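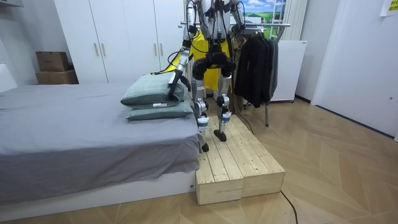
Dagim Abdella: Before we send you a replacement, please tell me whether the sheet moves at all the corners or at one corner only. If it is one corner, the size is usually correct and the fault is in the elastic or in the way the sheet was put on.

Ticket 2812
Product: Tufa fitted sheet, gray
Bed: Utby, white base
Status: closed

Thank you for the fast answer. I have looked carefully and it is one corner only, the one beside the pine step. The other corners stay under the mattress the whole week. At this corner the fabric comes up little by little, and then there are wrinkles which go from the corner to the middle of the bed. I smooth them with my hand in the morning and in the evening they are back.

I have already done the following things. I washed the sheet according to the label and dried it on a line. I turned it so that the foot end became the head end. I lifted the mattress and pushed the fabric deeper. After every one of these things the same corner of the bed was bad, also when I had turned the sheet, so it was another corner of the sheet that came up. For this reason I begin to doubt that the elastic is guilty.

Amarachi Onuoha

Reply from Dagim Abdella:
Thank you, turning the sheet was a very useful test. If the problem stays at the same place of the bed, we should look at the mattress and at what stands next to it. Could you measure how much fabric is folded under the mattress at the good corners and at the bad one? Please also describe how the bed is used in the day. Is it sat on at that corner, and do you put heavy things there?

Second message from the customer:
I have measured with a tape. At the good corners there is almost 10 cm of fabric under the mattress. At the bad corner there is 4 cm in the evening, although in the morning I had made it equal to the others.

About the use of the bed: in the day it is my table for clothes. I change the pillow covers there (two pillows, Flunmont, the sage green ones), and I put them one on the other when I make the rest of the bed. Then I prepare the clothes for the next day. I don't keep the shirts in the wardrobe in this room, so they are put on their hangers over the bed, and I pull them straight before I carry them to the rail.
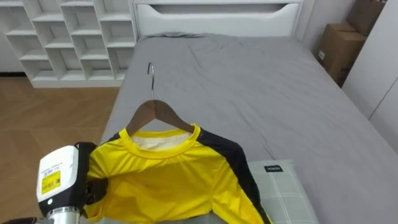 It means that I lean on the mattress many times, and always from the same side. I had not thought about it before you asked. When I reach for something on the far side, my knee goes on the edge of the mattress, exactly at the corner next to the step. I can feel that the mattress moves a little away from the step and then comes back.

I have one more question. The sports shirts have a shiny fabric and they slide on a wooden hanger. Is there something from Stoltidero which I can put on the shoulders of the hanger? If this must be a different ticket, please tell me and I will open it.

Amarachi Onuoha

Reply from Dagim Abdella:
No need for a new ticket. We have felt strips for wooden hangers, item 1274. They are glued on the top of the shoulders and can be cut with normal scissors. For a shirt with a wide neck, put them close to the middle as well.

For the sheet, please try this order:

1. Pull the mattress away from the step so that your flat hand can go between them.
2. Take the sheet off completely. Correcting the one corner is not enough.
3. Put on the bad corner first, then the corner diagonal to it, then the two others.
4. Push the mattress back slowly, and check with your fingers that the elastic did not roll up on the side.

When the mattress is tight against something hard, each movement rubs the side of the sheet and pulls it upward. A small gap helps more than a stronger elastic.

Third message from the customer:
I did the steps in your order and I left a gap of two fingers. Step three was difficult alone, but it is possible if you hold the first corner down with a heavy book. I measured again after one week of normal use and the bad corner has now the same fabric under the mattress as the others. There are still soft wrinkles on the top, and I accept them, I don't iron sheets.

I have received the felt strips also. I have glued them on two hangers and I wait before I do the rest. You can close the ticket. I keep the sheet.

Amarachi Onuoha

Comments (4)

pillowfort: diagonal corners is the trick, my mother did it this way with every bed in the house

R.T.: Same bed base here and the same problem, but mine is against a radiator. Will try the gap.

hanna_k: Do the felt strips leave glue on the shirts in hot weather? Mine did in July, a different brand though.

Amarachi Onuoha: @hanna_k No glue on the shirts until now, but the room is cool. I will write here if it changes.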